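1/ 동네 작은 도서관 옆 건물에서 독서 모임을 운영한 지 3년째다. 모임 이름은 윈드스테드(Windstead)이고, 그동안 기록하는 방식을 여러 번 바꿨다. 정리해 달라는 분이 있어서 타래로 적는다.

2/ 처음에는 공책 한 권을 돌려 썼다. 그날 읽은 분량, 나온 사람, 기억나는 말을 적었다. 공책은 네 달 만에 한 번 사라졌고 다시 나왔을 때는 뒤쪽이 찢겨 있었다.

3/ 그다음이 공유 문서였다. 누구나 고칠 수 있게 열어 두니 발제문 위에 발제문이 쌓였다. 698줄까지 늘어난 뒤로는 휴대전화에서 여는 데만 한참 걸렸다. 지금도 보관은 하고 있지만 찾아보는 사람은 없다.

4/ 지금 쓰는 방식은 단순하다. 한 번 모이면 종이 한 장. 앞면에는 책 제목, 쪽수, 발제자. 뒷면에는 의견이 갈린 대목만 적는다. 다들 동의한 이야기는 안 적는다. 나중에 읽어 보면 갈린 대목이 제일 쓸모가 있었다.
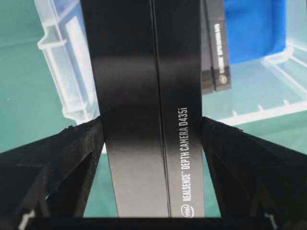 Gunnel Tangen: 의견이 갈린 것만 적으면 그날 분위기가 실제보다 험악해 보이지 않나요? 우리 모임도 그렇게 하다가 새로 온 분이 기록을 읽고 겁을 먹었어요.

5/ 맞는 지적이다. 그래서 올봄부터 뒷면 맨 아래에 한 줄을 더 쓴다. 누가 누구 말에 생각을 바꿨는지. 없으면 '없음'이라고 쓴다. '없음'인 날이 절반을 넘는다.

6/ 책 고르는 방식도 물어보셔서 적는다. 투표는 그만뒀다. 투표를 하면 이미 읽은 사람이 많은 책이 계속 뽑혔다. 지금은 이름순으로 돌아가며 한 사람이 정하고, 나머지는 거절할 수 없다. 대신 300쪽이 넘으면 두 번에 나눠 읽는다.

7/ 거절할 수 없다고 하면 다들 걱정하는데 문제가 된 적은 한 번이다. 《스킬탈소프》(Skiltalthorpe)라는 장편이었고 앞의 169쪽이 전부 가계도와 토지 분쟁이었다. 그달에는 절반만 왔다. 온 사람들은 재미있어했다.

8/ 안 읽고 와도 된다. 이건 처음부터 정해 두었다. 다만 안 읽은 사람은 첫 질문을 해야 한다. 줄거리를 모르는 사람이 던지는 질문이 대체로 낫다. "그 사람은 왜 집에 안 가요?" 같은 질문으로 한 시간을 넘긴 날도 있다.

9/ 시간은 두 시간으로 끊는다. 예전에는 끝나는 시각을 안 정했더니 막차 타는 사람들이 제일 중요한 이야기를 못 듣고 갔다. 타이머는 책상 가운데에 두고, 끝나기 15분 전에 한 번 울리게 한다. 울리면 하던 말만 마치고 다음 책 이야기로 넘어간다.

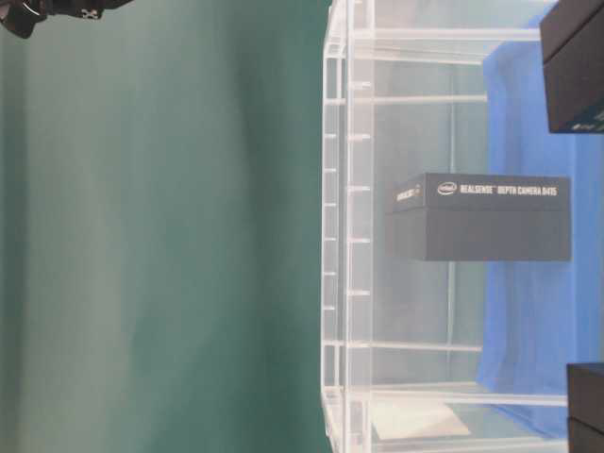
10/ 돈 이야기. 회비는 한 달에 5천 원이고 종이, 차, 복사비로 쓴다. 남으면 이월한다. 책은 각자 구한다. 절판된 책을 고른 사람은 자기 책을 먼저 돌려야 한다. 이 규칙 덕에 절판본을 고르는 사람이 확 줄었는데, 이건 좀 아쉽다.

11/ 기록 종이는 날짜순으로 묶지 않고 책 제목순으로 꽂는다. 같은 책을 다시 읽는 경우가 있어서다. 보이척(Boychuk)의 단편집은 두 번 읽었는데, 첫 번째 기록과 두 번째 기록에서 편이 갈린 자리가 완전히 달랐다. 그사이에 사람이 많이 바뀌긴 했다.

12/ 타이핑은 안 한다. 한번 해 보려고 나섰던 분이 있는데 글씨를 못 알아봐서 중간에 그만뒀다. 특히 내 글씨가 그랬다고 한다. 그 뒤로 나는 발제만 하고 기록은 다른 분들이 돌아가며 맡는다.

13/ 몇 명이 적당하냐는 질문도 많다. 우리는 일곱 명쯤일 때가 제일 편했다. 열 명이 넘으면 옆 사람끼리 따로 이야기를 시작한다. 그럴 때는 반으로 나눠 앉았다가 마지막 삼십 분만 합친다. 합칠 때 각 조에서 안 풀린 질문을 하나씩만 가져온다.

14/ 다음 달 책은 아직 안 정해졌다. 고를 차례인 분이 두 권을 놓고 고민 중이고, 하나는 상하권이다. 상하권으로 가면 12월까지 같은 책을 읽게 된다. 정해지면 여기 이어서 올리겠다.

2024년 10월 30일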